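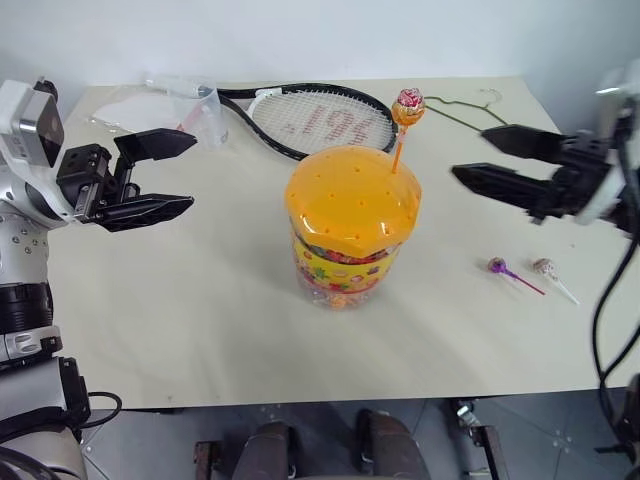 The choice of gripper was the first decision put to the Drenthorpe laboratory, and it took longer than the choice of arm. Two candidates were considered: the Kestora parallel gripper, and a softer three-fingered hand supplied by Landurine. Both were to be judged on thin and awkward items, as these had caused most of the failures recorded in November. Lollipops serve well for this purpose. The stick is narrow, the wrapped head is round and shiny, and one standing upright in the lid of a sweet jar must be approached quite differently from the two lying on the open table.

[Pause. Allow the audience to look before going on.]

Each gripper was given 49 set tasks, and each task was repeated 10 times. The order was changed between sessions so that neither device had the benefit of a freshly adjusted camera. An attempt was recorded as a success only where the item was lifted and held for 9 seconds.

On upright items the two devices were close. On flat items they were not. The parallel gripper could bring its fingertips down on either side of a stick, provided that the wrist was turned to match. The softer hand tended to push the stick away before closing.

Mention here that the softer hand did better on cups and bags, and that the report gives these results in full. Members of the Alhassan programme may wish to raise this.

Next, wrist sensing. With the sensor mounted above the gripper, the fingers hid part of the item in the last stage of the approach. Moving the mount was considered and set aside on grounds of cable length. The present controller therefore relies on the last clear view.

[If time is short, go straight to wear.]

Finger pads were inspected after 3,000 closing cycles. Wear was uneven, and was greater on the lower finger. Replacement pads have been ordered for both arms, and the flat-item tasks will be repeated once they are fitted.

Questions on cost should be held until the second session.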